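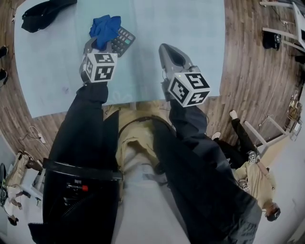

Figure 3. Cloth, calculator and bag on a pale blue table top. The cloth lies partly over the calculator.

April
By Roy Hulme and Brenda Bloxham

4. What stays on the table

4.1 Sorting the objects

The log ended up with 561 objects in it, gathered over 380 visits to the shared tables at Reto, Stastis, Howlader and Vurley. We had expected fewer objects and more variety. The people who use these tables believe their own mess to be unusual, and told us so with some pride. By the second site we could have filled in most of the log sheet on the train.

We sorted each object by how it behaved over time. A passing object was there on one visit and gone by the next. A settled object stayed put across visits and was still used by someone. A stranded object stayed put and, as far as we could learn by asking, was used by no one at all. The third group was the largest at every site except Vurley, where a manager had read our consent letter closely and cleared the tables the night before we came. We kept the Vurley visits in the count. Things crept back within the week.

The line between settled and stranded gave us the most trouble. People are slow to admit that an object near them has no purpose. Asked about a stapler with no staples, one Stastis worker told us it was "for later". We coded it as stranded and she has asked us to note her objection, which we now do.

4.2 Cloths

Cloths deserve a heading of their own. They turned up at all four sites, and they broke our scheme almost at once. A cloth is meant to be the thing that tidies the table. It is also, for most of its life, a thing on the table that needs tidying. We first gave cloths a separate code for cleaning gear and kept them out of the clutter totals. This made the tables look much better than they were, and Bloxham, who had done the Howlader visits and had views, insisted that they be put back in.

We found it useful to record the state of each cloth as well as its place. A cloth was marked folded, spread or bunched. Folded cloths were rare, and were mostly seen early in the day at Reto, where the cleaner leaves them square on the corner of each table. Spread cloths were rarer still. The ordinary condition of a cloth on a shared table is bunched, in a wad like the royal-blue one in Figure 3, with the folds standing up and no edge that a tidy person could take hold of.

A bunched cloth has a way of claiming more of the table than its size would suggest. People put things down beside a folded cloth, or on top of it. They leave a gap around a bunched one. Asked why, they usually said they did not know where it had been. The cloth had in most cases been exactly there since Monday.

4.3 Covering

Early on we logged each object by itself, with its distance from the nearest table edge. This produced a tidy file and told us very little. What mattered was which object was on top of which. We went back and added a column for covering, scored as none, part or full, and the log began to say something.

In Figure 3 the upper portion of the calculator is under the cloth while the grid of grey keys, and one green-tinted key, can still be seen. This is part covering, and people we spoke to had strong and mixed feelings about it. An object that is fully covered is soon treated as missing. Someone complains, someone else lifts the cloth or the newspaper, and the thing returns to use. An object that is part covered can be seen by anyone, so it is never reported missing, but it is just enough bother to reach that people go and borrow another. At Stastis we watched a man cross the room for a ruler when there was one under his own sandwich paper, with a good half of it showing.

We had guessed that full covering would be the worse fate. It was the better one. Objects logged as fully covered tended to be back in use by our next visit. Objects logged as part covered tended to be in the same place, under the same thing, at much the same angle.

4.4 Calculators

The calculator is a good test of the difference between settled and stranded, since every person we interviewed owns a telephone that will do the same sums. No one could tell us when the shared calculators had been bought. Several people at Howlader were surprised to hear there was one, and then defended it.

Their defence was better than we had hoped. A calculator stays open at the sum you left. It does not ring. It can be pushed across the table to a doubtful colleague, who can press the keys for themselves and be wrong in their own time. Hulme points out that in each of these accounts the speaker was describing something they had seen another person do. We could find few who had done it lately.

Calculators were also almost never square to the table. We kept a note of this for our own amusement and then found that it lined up with something. Objects left at an angle had often been pushed aside to make room, and once pushed aside they were less likely to be picked up again. Objects lying square had been set down on purpose. We do not offer this as a firm rule, because a table with rounded corners gives you little to be square to, and Reto has bought a great many of those.

4.5 Bags and the matter of corners

Bags went to the corners. We had not thought to ask about this in the pilot and had to add it by hand. A bag placed in the middle of a shared table draws comment within minutes. The same bag at a corner can stay through lunch, and at Vurley one stayed through a fire drill. Soft bags did better than stiff ones. A slouched bag with its strap looping out seems to be read as resting, and people will work around it with great patience. A stiff case standing upright is read as being about to leave, and they resent it when it doesn't.

Bags were the one class of object for which people nearly always claimed to know the owner. They were often mistaken. We heard one black bag at Howlader given to 3 different owners in a single morning, all of them absent, and all of them spoken of kindly. When the real owner came for it she was told off for leaving it there.

The corners themselves filled in a steady order. The corner furthest from the door went first, then the one next to the wall, and the corner by the door stayed clear at every site. We take this to be simple caution about people walking past with tea.

4.6 Marks on the surface

The log sheet had a box for the surface, which we had put in mainly to please a reviewer of the pilot. We owe that reviewer an apology. Pale tables show their history. Faint smudges and the odd darker streak, of the kind seen on the left half of the table in Figure 3, were recorded on most of the light-coloured tops in the study, and on hardly any of the dark ones, which we do not believe to be cleaner.

What interested us was how marks and cloths sat together on the same surface. We had assumed that a table with a cloth on it would have fewer marks than a table without. There was no difference that we could find. Brief interviews brought out why this might be. With a cloth in plain view, people felt that the wiping was in hand. Where there was no cloth, a certain number of them got annoyed and went to find one, wiped the table with real force, and took the cloth away again.

We tried a small change at Stastis on the strength of this. On 2 of the tables we took the cloth away each morning and hung it on a hook by the sink. Complaints rose at once. The tables were also wiped more often, by the people complaining. We ended the trial early at the request of the site, who said that morale had been better when there was a cloth to look at.

4.7 Limits

Our visits fell in working hours, so we can say nothing about what happens to tables at night, although the cleaner at Reto offered to tell us and then thought better of it. Our sites were all workplaces with tables shared by people who know each other by name. A kitchen table at home is a harder case, with older objects and stronger feelings.

We should also admit to a share in the results. After the last visit to Howlader we counted the objects once more and came up with a pencil that was in neither the log nor the previous notes. It had our department's name on it. It was part covered, and had been pushed to an angle. We left it where it was for the sake of the record and coded it as stranded, over Hulme's objection that he was still using it.

Related items
Drawers nobody opens: a survey of office storage at Vurley
The mug shelf as a shared resource
Section 5: Asking people to put things back
Coding sheet for covering, angle and corner

Contact the authors | Copyright R. Hulme and B. Bloxham | Back to top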